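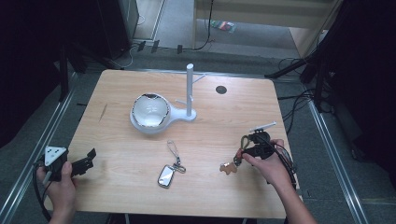
Keys, a car fob and the white stand with its bowl and two short hooks.

Progress report to the Marciniak Fund
Small Things by the Door, second period
Prepared by Kimie Kikuchi, 11 Apr 2021

Where we are

You gave us 2,000 dollars to find out what a household should keep on the table nearest its front door, and I am pleased to report that the money is mostly still there. The table is in, the carpet under it is as gray as it ever was, and we have an opinion on keys. We have several, if you count Kenta Tamura's.

As a reminder, the end product is a short guide for people moving into the Stirkus apartments, plus a starter set of objects for the entry table. The apartments have very small entries. Whatever goes on the table has to earn its spot, and the first thing that wants a spot is always the keys.

Keys

We began with a plain bowl, on the theory that everyone understands a bowl. Everyone does. They understand it so well that within a week ours held batteries, a takeout menu and a single glove.

The replacement is a stand that puts a bowl and a post on one base. The post has two short branches, one pointing up and to the right near the top and the other to the left lower down, and it looks like a tree that gave up early. It was sold for jewelry. Rings would suit it very well, and I expect some tenants will ignore our guide and use it for rings, which we are prepared to live with.

For keys, results are mixed. A light ring goes over a branch without much thought. A bunch with a carabiner-style loop and a tag or two on it takes some aiming, and Szu-yu Hsieh has pointed out that people with groceries in their arms don't aim. The car fob is its own problem: it is wide and flat, and on its long wire loop it wants to lie down on the table and stay there. Our draft advice is fob in the bowl, house keys on the branch. Tatsuya Okabe prefers everything in the bowl and has said so at each of our meetings.

The silver rim on the bowl looks nice. I mention it only so that there is one sentence in this report that all five of us agreed on.

The table

The top is pale wood veneer and shows marks, and we have now had a good long time to look at them. There is a gray streak that came up in the first period and is still with us. Kenta Onishi has tried soap, then a different soap. I would like to spend a little of the remaining budget on a felt mat and stop discussing it.

There is also a small round hole in the top for cords. We had planned to cover it. Then it was suggested that tenants will want to charge a phone by the door, so the hole has been promoted to a feature and will get its own paragraph in the guide.

Cups

This was not in the proposal. It got in because people put a cup down by the door while they look for their shoes, and no amount of planning on our side has prevented it. We now include a white cup and saucer in the trials. The saucer has a raised rim with small ridges around the outside, and it gives the cup a place to stand that isn't the veneer. It also takes up room, and one early visitor dropped her keys in it, so you could say it works as well as the bowl did. 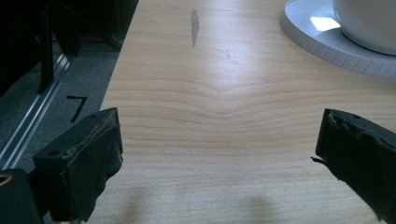
Money

We have spent 85 dollars on objects for the table, all of it from Fadwood, who took back the first bowl without comment. Peneleo is lending us the table itself until July and has not yet been told about the streak. I will do that in person.

Next period

- Finish the tests with heavy key rings, including Szu-yu's, which deserves its own shelf.
- Choose between the stand and a plain tray. We have 8 households willing to try both for 2 weeks each.
- Buy the mat.
- Draft the guide. Tatsuya has the section on bowls and has been given a word limit.
- Decide on the cup and saucer - in the starter set, or just a line of advice to finish your coffee first.

We are a little behind on the guide and ahead on everything that involves moving objects around a table. If the Fund would like to visit, please do. There is somewhere to put your keys.

Related reports
Small Things by the Door, first period
Stirkus entries: shoes, coats and what to do about umbrellas
Fadwood order list and returns
Notes from the tenants' open evening
Peneleo furniture loan: terms and care of surfaces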